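Ticket 762 -- Isteo cell, living room layout
Status: open, waiting on retest
Site: Drorkedine

Reported fault: the arm drifts off its taught pose after the base has been turned. Wrist camera view ends up tilted and the gripper points too high. Happens in the simulated room only; the bench unit at Husen has not done it.

Checked first: model version, joint limits, gripper open value. All match the setup sheet. Reloaded the room and sent the arm forward with the gripper open, facing the sofa.

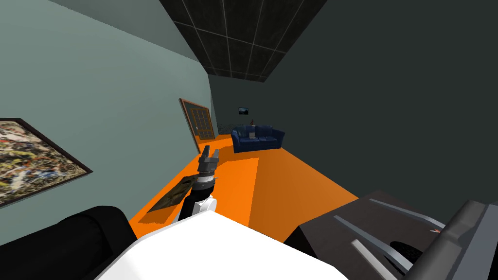

Ran the approach 16 times from the same start. It missed the pose on two of them, both straight after a base turn. The log shows wrist roll being read before the base had settled, so the offset gets added twice. Error came out at nearly 137 mm at the fingertips.

Changed the settle wait in the Theodorakopoulos config file and saved the old file next to it. Left the finger travel alone -- it was within limits on every run. Still need to check what the wrist camera sees when the roll goes wrong.

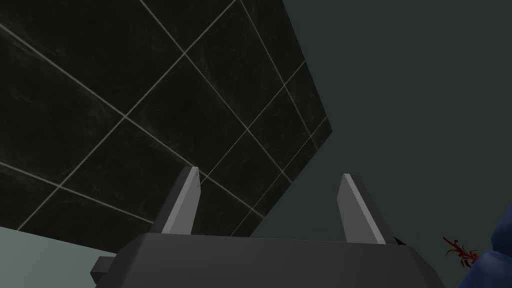 Wrist view, fingers open, ceiling tiles behind.

To do: repeat the full set with the new wait, then the same again with the rug removed from the layout. If the roll still doubles up, send the log to Husen and keep this ticket open.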